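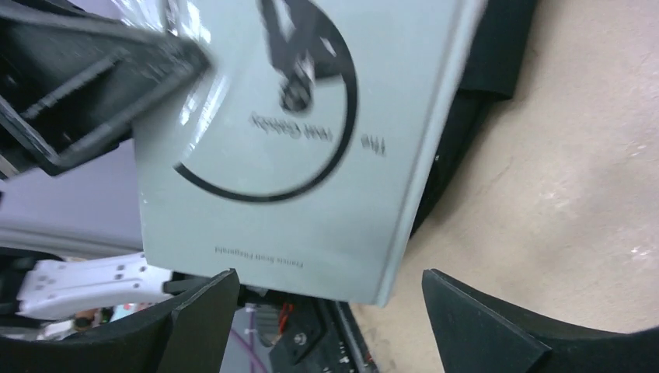

Lillbridge 精装书保护套装适用于家庭藏书、学校阅览室和小型资料室，供日常取放、外借和短途搬运时使用。套装由一块黑色包书布、一只带盖金属盒和一组标签组成，各部分也可单独订购。浅色光面封面的精装书最需要这类保护，例如灰白封面的《The Great Gatsby》，黑色圆环和黑色书名印在浅底上，光线一照就有反光，指纹和擦痕也比布面书容易看出来。深色封面、布面和皮面的书同样可以使用，尺寸合适即可。

产品编号：3068
系列：Davis 藏书用品
供货状态：现货
销售单位：套

套装内容

包书布一块，黑色，哑光。
带盖金属盒一只。
空白标签一组，用于书目登记。
中文使用说明一份。

书籍不包含在套装内。

适用范围

本套装按单册精装书设计。平装书可以放入，但书脊较软，放入后应在一侧垫上衬纸，防止书页弯曲。两册较薄的书可以同盒存放，中间须用包书布隔开，不要让两个光面封面直接贴在一起。天气潮湿时，光面覆膜之间容易粘连，分开时会留下斑点。

不适用于大开本画册、活页夹和带有突出金属配件的书。线装书请选用 Unine 系列的软垫函套，该系列另页介绍。

包书布

包书布为机织面料，正反两面均可使用。使用时将布平铺，书放在正中，先折上下两边，再折左右两边，最后把布角压在下面。折痕不必用力压实，否则展开后布面会长时间不平，下次包书时多出的褶皱会顶住书角。

新布首次使用前应单独冷水手洗一次，晾干后再用。黑色面料在最初一两次洗涤中可能有轻微浮色，未经洗涤的布不要接触浅色封面。不可漂白，不可烘干。熨烫用低温，从反面进行。

布上沾有纸屑或灰尘时，用软毛刷顺着织纹刷去即可，不要用胶带反复粘贴，以免起毛。

金属盒

盒身表面为拉丝效果，盒盖边缘覆在盒身外侧，合上后在侧面形成一道窄边。开盖时应一手扶住盒身，另一手从盖边均匀提起，不要只提一角。盒子可以立放，也可以平放。立放时书脊朝下或朝侧面均可，长期存放以平放为宜。

拉丝表面容易留下手印。清洁时用微湿的软布沿拉丝方向擦拭，再用干布擦一遍。不要使用钢丝球、去污粉或含酸的清洁剂。轻微划痕不影响使用，不属于质量问题。

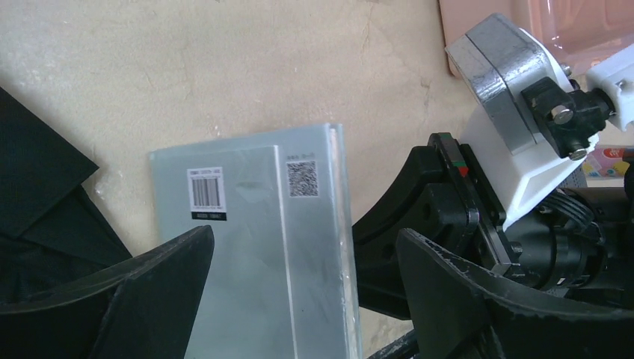

盒盖使用一段时间后会比新盒略松，属于正常情况。如果盖子受过碰撞而不易合上，请不要用锤子或钳子自行校正，可单独订购替换盒盖，编号 3768。替换盒盖与旧款 Davis 盒身通用，与 Kılıçarslan 早期供应的盒身不通用。订购前请核对盒身上的编号，编号以 207 开头的为早期盒身，只能整盒更换。

标签的使用

标签可贴在盒身正面或侧面。粘贴前先将表面擦净并完全晾干，从一端向另一端压平，避免留下气泡。条码标签不要跨过盒盖与盒身的接缝，否则开盖时会撕裂，读取也会受影响。二维码贴纸应贴在平整处，周围留出空白。

需要更换标签时，用温热的湿布敷一会儿，再慢慢揭起。残胶用少量酒精擦去，擦拭时请把书取出。标签不能直接贴在封面或书脊上，光面封面尤其如此，揭下时可能带走覆膜。

手写登记时用铅笔或档案用墨水笔，一般圆珠笔的字迹在标签表面会晕开。书名和作者名建议按封面上的写法抄录，外文书不必翻译，便于以后核对。同一作者在不同版本上的署名写法可能不同，以手中这一册为准，其他写法记在备注栏。

存放与搬运

取放书籍时，桌面应平整、干净。石膏质感或未上光的浅色台面上常有细小的白色颗粒，光面封面在上面拖动容易划伤，应先铺上包书布再放书。拿起精装书时托住整册，不要只捏住封面一侧。

装盒前检查书页之间有无回形针、干花或其他夹入物，夹入物应取出另放。书应能自然滑入，不需用力推压。推入时感到阻力，说明书籍尺寸超出范围或布折得过厚，可以改用一层包法。

盒子不防水，也不是密封容器，不可存放在地下室地面、暖气旁或阳光直射处。搬运时若需叠放，请平放，立放的盒子上面不要再压东西。邮寄时必须另加外箱，盒与外箱之间填满缓冲材料。金属盒本身受撞会凹陷，凹陷处可能顶伤书角。

每年至少开盒一次，检查有无霉味、虫蛀或锈点，并让书在通风处放置半天。北方地区可安排在 November 供暖开始以后，南方地区应避开梅雨季。

订购与退换

单套可直接订购。阅览室和学校一次订购 41 套及以上时，标签可按用户提供的编号预先印制，印制后的标签不予退换。包书布单独订购时请注明“仅布料”，以免发成整套。

未使用的产品可以退换，盒内附件应齐全，标签未撕开。洗过的包书布和贴过标签的金属盒不接受退货，有质量问题的除外。收到货物时如外箱有明显破损，请先保留外箱，再与供货处联系。

本页说明适用于现行款式。旧款产品的包书布尺寸略小，折法以随货说明为准。

页面更新日期：1999-12-28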